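Shelf riser

A shelf riser, also called a bench riser, can riser or step shelf, is a small raised platform that stands on a table, bench or cupboard shelf and makes a second level for storing goods. Most consist of a single flat board on short legs. Risers are used in kitchens, pantries, workshops and shop displays, mainly for tinned food, jars and other upright containers. They differ from wall shelves in that they need no fixings and can be moved with their load removed.

Construction

The usual riser has a board of light-coloured timber, finished with oil or clear varnish, and a pair of legs or end frames. Thin metal legs, often powder-coated black, take up less of the space underneath than solid timber ends. Wire risers and folded sheet metal risers are also made, and are cheaper, but narrow cans can tip on widely spaced wires.

The legs may be upright or set at an angle. Angled legs resist sideways knocks better but reduce the usable width at the bottom. Rubber or felt feet are often fitted to protect the surface beneath.

A board 580 mm long and 145 mm deep is a common homemade size, as it can be cut from standard dressed timber with little waste. A clearance of 200 mm will take most household tins below the board, with room for a hand. Long boards may sag if heavy cans are stored at the middle, and a third leg or a stiffening rail is sometimes added.

Use with cans

Cans suit a riser because they are rigid, flat at both ends and not easily harmed by light. Taller cans are generally kept on top and shorter ones below, where height is limited. The tabletop in front of the riser serves as a third position, used for items being sorted or for empties waiting to be rinsed and put in the recycling.

A large blue can occupies the upper board in the arrangement shown, with a small teal-blue one on the tabletop beneath its far end. An open tin with a red, yellow and white label stands on the planked timber surface nearby.

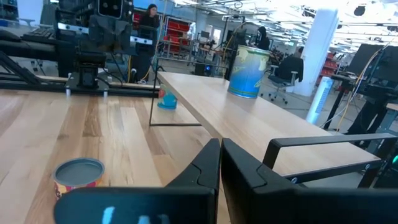 Arrangement

Several methods of arranging cans on a riser are in ordinary use.

Single row. The cans stand side by side with their labels facing out. Everything can be read at a glance, but the board holds fewer items.

Double row. A second row is placed behind the first. Capacity is greater, although the rear labels are hidden if the cans are of similar height. Placing the tall cans at the back lessens the problem.

Loose grouping. Cans are put down where there is room, without strict lines. It is the most common result in daily use, and is quick to fill and to empty. Five cans in two loose rows stand on the light wood board below, among them a shorter can with an orange and yellow label placed in front of another.

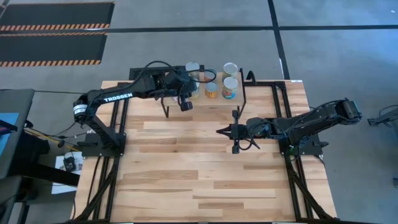 Rotation

Where the riser holds food, older stock is normally kept at the front and new tins are added behind. Some households write the month of purchase on the lid in marker. The storage writer Shabani Langat recommended a full check each June, with every can taken down and any that are bulging, leaking or badly dented along a seam thrown out.

Once opened, a tin of food is not returned to the riser. Leftovers are moved to a covered container and refrigerated.

Commercial types

The Senden riser, sold flat-packed, has a timber board held to two steel frames by 4 bolts. The Menano has folding legs and is intended for caravans and small flats. Hofstetter makes a stacking model in which the feet of one unit sit in recesses on the unit below. The Climham pattern is a set of free plans for home woodworkers and has no metal parts.

Care

Timber boards are wiped with a damp cloth and dried straight away. Rust rings left by wet tins can be lightened with lemon juice and salt or sanded out, after which the bare patch needs re-oiling. Leg bolts should be checked for tightness from time to time.

See also

Butcher block
Larder
Plate rack
Spice rack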